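Supply Room: Plain White Bottles Now Kept in Red Baskets

The Holton Residents' Association has revised the way in which unlabeled bottles are stored and issued from the ground floor supply room. The new arrangement takes effect in August and applies to all 66 apartments.

Bottles are to be set out on the wooden table for checking before they are put away. Each should be plain white, with its lid closed and no writing or stickers left on the outside. 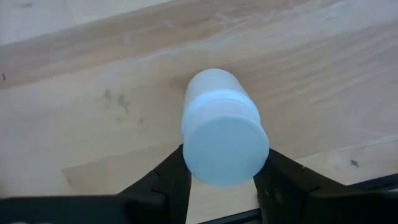 Members returning bottles are asked to rinse them at home and to let them dry fully. Bottles with cracked lids should be handed to Laurinda Torres at the front office, who will arrange a replacement from the reserve stock of 500.

Once checked, bottles go into a red plastic basket. Baskets should not be filled above the rim, and no basket may hold more than 10 bottles – the shelves in the supply room were not built for heavier loads.

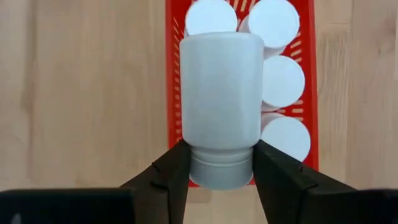 Full baskets are to be placed on the lower shelf by 4 p.m. Members who require more than one basket should apply in writing to Aivar Juška, stating the apartment number and the quantity needed. Requests from the Ostdale building will be handled separately until the end of the month.

Questions may be directed to the front office, extension 2377.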